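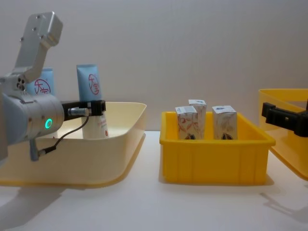
I've been putting off the budget post for weeks, mostly because budgets are where I look silly. But the number is approved, the quote from Amilel is signed, and enough of you have asked what a two-arm sorting bench costs a small packing outfit like ours that I can't hide anymore. My first mistake was pricing the arms and treating everything else as loose change. Wrong! The arms are one line. Then you get to what the arms are going to hold, and for us that means squeezy cosmetic tubes and little paper cartons, all on the same table. A tube standing in a tray with gripper fingers around its middle looks like the easiest job in the world, and I budgeted like it was. I had one set of fingers down per arm, no spares, no pads, nothing for trying out different shapes. That line has been rewritten more than any other on the sheet.

So, lessons, in no order at all.

Get the bins early. I mean it. We spent ages comparing arms and then I was going to grab bins from whatever was in the stockroom. Svetozár Kadlec (he runs our second line over in Virnberg and has a much better head for this than I do) asked me what height the rims were and I had no answer. Rim height decides how far down the fingers have to go, and that decides which fingers you buy, and there goes your weekend. I ended up ordering 18 bins in one go so that every one would match, and I'm still pleased about it — possibly the only line on the sheet I'd defend in a fight.

Cables! I had zero dollars down for cables. There's now $221 in that row for spare connectors and leads, and I suspect it'll grow. Hrubý, the reseller, will sell you a kit, but check what's in it first, as the one I was offered had two of something I'll never need and none of the thing I asked for.

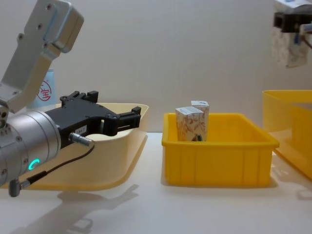
Should you buy both arms at once, or start with one and add the second later?

Buy both if you already know the job needs two, and start with one if you're still guessing. The second arm wasn't what hurt us on paper. What hurt was the idea of paying for setup twice, and having the bench out of action both times. Vomholm quoted us setup as a flat visit, so two arms on one visit was plainly the better deal. If your supplier charges per arm, do the math again and don't take my word for it.

Training time is the other one I fluffed. I put in a single day for the whole team, which was adorable of me. It's now a proper row with its own money, $645 for the sessions plus the hours we lose on the regular line while people are away from it (those hours came out of a different pot, so please don't add them up from this post and email me).

And then the boring bit, the leftover row. I keep $100 a month in there for stuff I haven't thought of, starting in January, and Svetozár thinks that's far too low. We argued about it over lunch and I lost, but the sheet had already gone in by then, so for now it stays. If I have to go back and beg for more, I'll write that up too.

Next time I want to get into floor space, and whether to rent the table or buy it. If you've done a rental on this kind of thing, tell me what they charged you for early return — I can't get a straight figure from anybody.

18 comments
Share this post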